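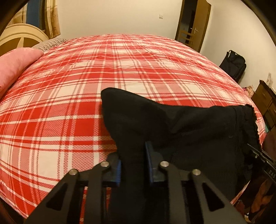 図3.赤と白の格子柄のベッドカバーと、持ち上げられた黒い布。右側に縁飾りがみえる。

### 3.2 ベッドは「置き場」なのか「作業台」なのか

さて、前節では洗濯物が物干しから部屋に入ってくるまでの道筋を追ったので、ここからはベッドの上の話をしたい。私はこの調査を始めるまで、衣類をたたむ場所といえば床かテーブルだと思い込んでいた(自分がずっと床派だったので)。ところが日誌を読み始めてみると、ベッド、ベッド、またベッドである。集まった記述は全部で1329件、そのうち衣類をたたむ、広げる、掛け直すといった動作に触れたものが482件あって、その中でベッドの出てくる割合がとにかく高い。共同でコード付けをしたHollis Achterbergなどは、途中から余白に「また寝具」とだけ書いてよこすようになった。

ベッドが選ばれる理由として協力者がまず挙げるのは広さと高さである。ダブルサイズなら上着を一枚広げてもまだ余るし、床ほど腰をかがめなくて済む。これはまあ予想どおりだった。面白かったのはその次で、「寝るまでに片づけないといけないから」という答えがけっこう多い。つまりベッドには締め切りがついているのだ。椅子の背に掛けた上着は一週間でもそこにいられるけれど、ベッドに置いた上着は夜になれば必ず邪魔になる。私たちはこれを「就寝期限」と呼ぶことにした。名前をつけた日はずいぶん得意になっていたのだが、Luana Cordeiroに話したところ、うちの祖母は同じことをもっと短く言っていた、と返されてしまった。

もう一つ、布の上に布を置くことの意味も考えておきたい。テーブルの天板なら服はすべる。ベッドカバーの上では、すべり方が違う。Jatance地区の協力者の一人は、これを「服が逃げない」と表現していて、私はこの言い方がとても好きだ。ただし逃げないということは、下の布まで一緒についてくるということでもある。服を引くとカバーがよれ、カバーを直すと今度は服がずれる。日誌には、上着をたたみ終えてからカバーの皺を伸ばし、そのせいで上着がまた崩れた、というなんとも気の毒な記録もあった。この往復をどう数えるかはコード付けの段階でかなりもめた。最終的には、カバーへの手入れが衣類への動作の合間に入る場合は衣類の側に含め、衣類がベッドから離れた後なら寝具の側に入れている。

柄の話も少しだけ。格子柄のカバーについては、線がたたむときの目安になるという声がArruda地区の聞き取りで出た。袖を線に合わせて置く、裾を太い帯にそろえる、というのである。私も自宅で真似してみた。シャツでは確かに便利だった!ところが厚手の上着になると、もう線どころではない。そもそも布が平らに寝てくれないので、合わせるべき端がどこなのか決めるところから始まる。柄が助けになるのは、たたむ物のほうにも直線があるときに限られるようだ。

### 3.3 縁に飾りのある服

たたみにくい服は何ですか、という質問には、じつにいろいろな答えが返ってきた。ボックスシーツ(これは圧倒的だった)、フードつきの服、片方だけ裏返った靴下。そのなかで私が気になったのが、縁にふさふさした飾りのついた服である。件数としては多くない。けれども書き込みの量が妙に多いのだ。飾りを内側に入れると厚みが出て上に物を重ねられないし、外側に出すと隣の服にくっつく。ある協力者は「毎回違うたたみ方をしている」と書き、しかもそれを少し恥じている様子だった。 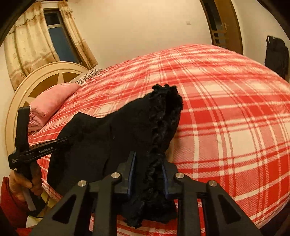
恥じることはないと私は思うのだが、この「毎回違う」という点は、じつは分析上とても厄介である。私たちは当初、衣類ごとに手順の型を一つ決め、そこからのずれを見るつもりでいた。ところが縁飾りのある黒い上着のような品になると、型そのものが立たない。どこから手をつけるかさえ定まっていないのだ。飾りのある縁を先につまむ人もいれば、無地のなめらかな部分を先に平らにする人もいる。同じ人が、四月の日誌では前者、秋の日誌では後者だったりもする。

そこで方針を変えて、手順の代わりに「最初に触れる場所」だけを記録することにした。縁、中央、襟ぐり、袖、それから「わからない」の五つである。ずいぶん粗い分類に見えるだろうし、査読の方にもそう言われそうな気がするのだけれど、実際に使ってみるとこれが具合がいい。Hollisと私が別々に同じ70件をコード付けしてみて、判断が食い違ったのはわずか2件だった。どちらも黒い服で、縁なのか中央の盛り上がりなのか、書かれた文章だけでは決められなかったものである。黒い布は皺も縫い目も見分けにくい。協力者自身も「暗い部屋では前と後ろがわからない」と書いていたから、これは私たちの読み方の問題ばかりではないと言いたい。

最初に触れる場所を縁とした人たちの説明には、共通する調子があった。飾りの部分は目立つし、指がかかりやすいので、まずそこを持って全体の向きを確かめる、というものだ。たたむための一手というより、服に向きを尋ねるような一手である。反対に中央から持つ人は、向きのことはあまり気にしていない。とりあえず持ち上げて、振って、落ちた形から考える。Warance地区で同居している姉妹がきれいにこの二派に分かれていて、互いのやり方をかなり辛辣に評していたのだが、本人たちの希望により引用は控える(残念!)。

### 3.4 一緒に置かれている寝具について

最後に、ベッドの上にもともとある物のことに触れておく。枕や、たたんだキルトなどである。日誌の書き手はこれらをほとんど話題にしない。聞き取りで水を向けても「ああ、ありますね」で終わってしまう。ところが作業のできる広さは、結局こうした物がどこに寄せてあるかで決まってくる。キルトが頭側にまとまっていれば足元が広く空くし、足元に積んであれば、服は真ん中の狭いところで扱うことになる。

Jistholm地区の世帯では、たたんだキルトを頭側に置くと答えた人が多かった。理由を尋ねると「見た目」が先に来て、作業のしやすさは後から思い出したように付け足される。私はこの順番をそのまま信じていいものか迷っている。見た目のために置いたのが先で、そこに空いた場所が作業台になったのか、それとも長年たたむうちに置き場が決まり、見た目の説明が後からついたのか。今回の日誌は一世帯あたりの期間が短く、どちらとも言えない。次の調査では引っ越し直後の世帯に入ってもらい、寝具の置き場が落ち着くまでを追いたいと考えている。

なお、枕については別の分類が必要になったため、次節でまとめて扱う。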